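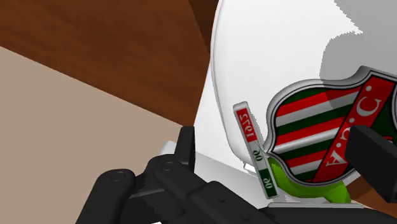
Hi Ayane,

You asked for something shorter than last quarter's, so I'm skipping the background and going straight to the cluttered bathroom task, where most of your Hourani money went.

We have 500 simulated episodes in Uvik now. The arm has to pick up one named object off the toilet lid and leave its neighbors alone, and the objects get swapped and dropped in at random, so we end up with some very odd piles! I stopped hand-placing things in the spring. It was eating my afternoons, and the policy was learning my habits (I like bottles on the left, apparently).

The main result is the wrist view. With only the room camera, the Clalodow policy finished 15 of 100 test episodes. Adding the wrist view took that up to 20, and I'll admit I was hoping for a lot more. It's the same 100 starting layouts both times, so at least the comparison is fair. Flat things are still the trouble - the striped bar and the shield sit so low that the fingers come down, brush the edge and slide off.
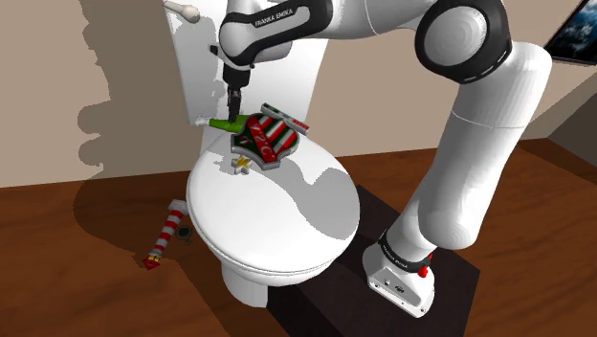

Page last changed: 2 May 2018

A bottle on its side is a much nicer target. The fingers come straight down over the middle and there's plenty of round green body to close on. What worries me there is the shield leaning right next to it, and I've started scoring bumped neighbors separately so we can see how often a "good" grasp makes a mess.

Shadows are the other headache. The arm throws a big one over the lid and the wall, and when I turned shadows off the policy got bolder and sloppier, so they're staying on. Up close they also come out with jagged steps along the edges. Plamix has a setting for softer ones but it slows rendering a lot and I haven't decided if it's worth it.

Next up is a grasp for flat objects, probably tipping them up by one edge first. I'd like to have numbers on that in June. I'm still under budget, though I may ask you to move some of the travel money over to compute - can we talk about that before you close the books?

3 comments | 2 shares

Contact the project office | Back to top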